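Truvden Home Support — Ticket 478
Subject: Watering chore stops at the living room door, says "chore complete"
Status: Open, with engineering
Product: Mandel house unit, chore planner, rehearsal house enabled
Opened by: customer
Handled by: Tin-yau Cheng

Customer wrote:

Hello, and thank you in advance for reading all of this, I know I go on. We've had the Mandel since the spring and by and large we are fond of it. It carries the laundry basket, it picks shoes up out of the hall, and it is better than my husband at putting the recycling where it belongs. What it will not do is water the plants. I set up the watering chore in December, before we went to my sister's, and when we got back the app had a green check mark for every single day and the soil was like biscuit. I've since watched it try. It fills the little can in the kitchen (beautifully, not a drop spilled), rolls as far as the living room door, waits there a while, and rolls home again. Then comes the check mark. I wouldn't mind so much if it just told me it couldn't manage!

I'm not in any hurry. I have a watering can and two good arms. But I did buy the thing partly for this, and I'd love to know if I'm doing something wrong or if it's simply not up to the job yet.

Tin-yau Cheng replied:

Hello, and please don't apologize for the detail, it saved me a good hour of asking. I don't think you've done anything wrong. Could you send me the chore log from the app? Go to Settings, then Chores, then Watering, and press and hold on the name until Share comes up. It's an awkward spot for it and I've asked for it to be moved. If you can also tell me which way the living room door opens and how far open you usually leave it, I'll set up something close to it on our side and run the chore there.

Customer wrote:

Log attached, I hope, my phone made a whooshing noise. The door opens into the room and we leave it open more or less all the time, except when the dog next door gets going. The handle is a lever, if that matters. The plant is in the corner behind it.

Tin-yau Cheng replied:

Got the log, thank you. It has the unit stopping at the doorway with "route uncertain" and waiting 300 seconds, after which the chore times out. The green check is a separate fault, and a worse one in my book. A timed-out chore is being filed as finished because the can made it back to its shelf. I've written that up on its own so it doesn't get buried under this one.

On the doorway, I ran the watering chore in our rehearsal house, Bikulen, which is the simulated home we use for this sort of thing. Same software as yours, same chore settings. It stopped there too, which I was very pleased about, because a problem I can repeat is one I can hand to somebody. 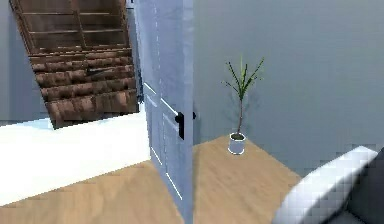 Doors are still one of the harder things we ask of these machines, and a door that's standing open can be harder than a closed one. The planner wants to know where the door ends and how much floor is left beside it, and from a bad angle it gets very little to go on. In Bikulen the plant stands in the corner to the right of the door, in a small white pot on the wood floor, and when the door is nearly edge-on like that the planner has trouble judging the gap. Then there is the pouring itself, which needs the can to come in under the leaves and over the rim, and I'd be fibbing if I told you we had that right in every house.

Two things to try while engineering has it:

Open the door all the way back, as far as it will go without touching the plant, and run Relearn Room from the Rooms page. Leave it alone until it says it's done, even if it looks as though it's dithering.

Then move the plant out from the corner by a hand's width or so and run the chore once while you're home.

Customer wrote:

Did both. It went through the door! I may have cheered. It got to the plant, thought about it, and poured a good half of the can into the pot and the rest on the floor beside it. I've mopped up. Still, that's a great deal further than it got before. Is it meant to be this much trouble for one plant?

Tin-yau Cheng replied:

I'm so glad about the door, and sorry about the floor. To give you a straight answer, I'd call carrying and fetching ready, and watering about half ready. I would not go away for two weeks and leave it in charge. My colleague Kwok looks after the pouring side and would like to see your log from this last run, if you don't mind another whoosh. I've turned off the daily schedule for watering on your account so it can't hand you any more false check marks, and you can still start it by hand whenever you're there to keep an eye on it. Ticket stays open until the next update is on your unit.

Customer wrote:

Whooshed.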